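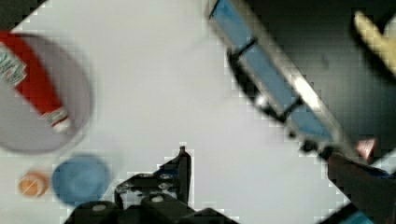

**Unit 3 / Play Materials: Tabletop Settings**

Handout for the lecture and the lab that follows it. Bring the record sheet from Unit 2. The reading is the Lirbridge course pack, sections on pretend play and on storage.

## Terms

A *setting* is a group of play objects on one surface, presented to a child as ready for use. A *set* is the same objects as sold or stored. The distinction matters for the lab report: a set is described by its contents, a setting by its contents and their positions.

We sort kitchen objects by role.

| Role | Meaning | Typical items |
|---|---|---|
| Vessel | holds or contains | pot, pan, cup, plate, colander |
| Tool | acts on something else | spatula, ladle, tongs |
| Food | is acted on | fruit, slices, eggs |
| Condiment | is dispensed | ketchup, salt |
| Appliance | stays put and anchors the activity | oven, stove, sink |

The Clodier scheme puts condiments under food. We keep them apart in this course. A child tips, shakes or squeezes a bottle, and that motion is different from cutting, serving or placing. A bottle lying in a dish is still a condiment for the record sheet. Position does not change role.

Objects with more than one plausible role are entered under the first one the child uses. Before any play has been observed, enter them by shape. A small round item whose use is unclear goes down as "vessel or lid", with a question mark, and the question mark is removed only after observation.

## Surface and reach

The lab tables have tops 700 mm deep. For a seated child of four, the rear third of such a table is usable only with leaning. Place appliances toward a side and keep the middle open. An appliance at the back center pushes all other objects toward the front edge, and small foods are the first to go over it.

White or pale tops are preferred for recording work. Saturated colors separate from them easily in photographs taken from above. Pale objects do not, and the record sheet should name them explicitly so that the coder knows to look for them.

Loose objects should be spaced so that an adult hand can pass between any two of them. This is a minimum. With soft or hollow items allow more — they shift when a neighbor is lifted.

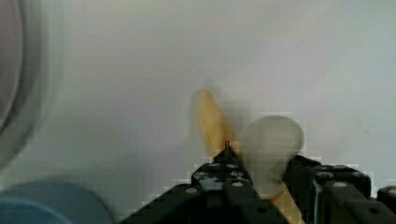 Why does scale matter at all, one student asked after the May lecture, when children will happily fry a grape the size of a pan? The objection is reasonable and it comes up every term. Children tolerate scale mismatch between objects well. They tolerate it less well inside a single action. A spatula wider than the pan it is meant to work in stops the frying sequence, and the child changes either the tool or the game. So for the report:

- record mismatch only between objects used together
- give the longer dimension of each
- state which object was put aside, if either was

Do not report mismatch across the whole setting. The Hattar checklist asks for this and the results have not been useful.

## Neutral and suggestive placement

A placement is *neutral* when each object rests alone on the table. It is *suggestive* when one object rests in or on another, or when two objects with a shared use are close and aligned. Most settings laid out by adults are mixed, often without intention. Students tend to rate their own layouts as neutral and other people's as suggestive.

Suggestive placement shortens the time to first action. In our lab sessions it also narrows the range of first actions, although the groups were small and the effect should be quoted with care. If the purpose is to observe free sorting, use neutral placement throughout. If the purpose is to observe a known sequence (cooking, serving, clearing), one suggestive pair is enough to start it. 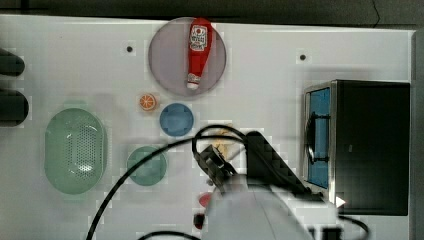

Pairs should be recorded before the session starts and again whenever an adult touches the table. Write the supporting object first, then the supported one, then the relation. For a bottle laid lengthwise across a plate, as with the red ketchup bottle here, the entry is "plate / bottle / on". The orange slice has the white tabletop under it and takes no pair entry, however close the plate may be. The same rule covers the oval basket at the left. Nearness goes in the distance column if it is wanted at all.

Orientation is entered only for objects with a clear working end: bottles, spatulas, handled pans. Use the clock face, with twelve at the far side of the table from the child. Round items get a dash.

## Color

Sets sold in recent years often use muted greens, grays and pale blues for vessels and reserve strong color for food. This has a practical side effect. Children asked to "find the food" may be sorting by color. To check, include at least one vessel in a strong color or one food in a pale one. The Zatport supplement supplies a red pan for this purpose; any red vessel of suitable size will do.

Terms such as sage, teal and mint should not be used on the record sheet. Coders disagree about them. Write "green", and add "light" or "dark" if there are two green items of the same type.
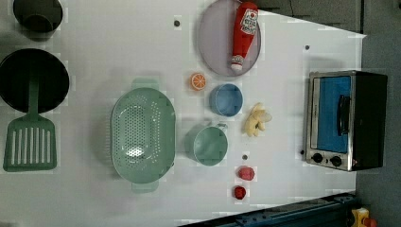 *Fig. 4. Tabletop kitchen, overhead view. Pot and frying pan at far left, toaster oven at right.*

The pair entry required for Fig. 4 includes a spatula that is supported by the pan at one end only. Enter it as "pan / spatula / across", and put "head on table" in the notes column. Partial support of this kind is counted as suggestive.

## Lab procedure

1. Check the set against the storage card. Missing items are written on the card, and the set is used as it is.
2. Lay out the setting from your plan. Your partner should not see the plan.
3. Photograph from above, with the long edge of the table horizontal.
4. Your partner completes the record sheet from the photograph alone.
5. Compare the sheet with the plan and mark disagreements by column.
6. Exchange roles and repeat.

Allow 40 minutes for both rounds, including clearing. Perforated vessels are stored on top of the box, and small foods go in the bag — check the floor first.

## Report

Limit 700 words, tables excluded. State the purpose of the layout, the placement type and the disagreements found. Attach the photograph and both sheets. Reports that describe the objects without their relations will be returned for revision.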